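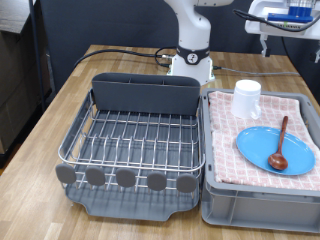 Dish rack and gray bin, on the wood table.

13 April 2026

I slept badly again and woke before the alarm, so I had time to write my list of words at breakfast. I keep the list on paper, because what I type I forget the same day. This morning I had 42 words from the last two weeks, and I covered the meanings with my hand and tried to say them aloud. I knew most of them. "Drizzle" I always know. "Reluctant" I have written three times now, and it still goes away from me.

At lunch Mali Eynon telephoned about the choir in Jevolley. They need one more alto before the concert in July, and she told them about me before she asked me. I was a little angry, then I was glad. I have not sung with other people since I left Bralletia, and there it was only the church, where everyone knew the songs from childhood and no one looked at the notes. Mali says they sing from the notes. I can read them, but slowly, the same as I read the newspaper here.

She wants me to come for one rehearsal and then decide. It starts at 8 in the evening and the bus back is the last one, so I must not stay for the tea. I looked up the fare and it is more than I thought. I will walk the first part, down to the bridge, if the weather is dry.

In the afternoon I looked for my old songbook. It was not in the suitcase and not with the winter clothes. I found it under the dictionaries, with my mother's pencil marks still in it — breathe here, softer here, and on page 53 only a big question mark. I tried that song in a low voice with the window closed. The high part is gone from me, but I am an alto, so it does not matter much.

I wrote a letter to my sister but did not finish it. She asked again if I am lonely and I do not know how to answer in a few lines. I told her about the choir first.

Tomorrow: stamps, call Mali before noon, ask her if they wear black.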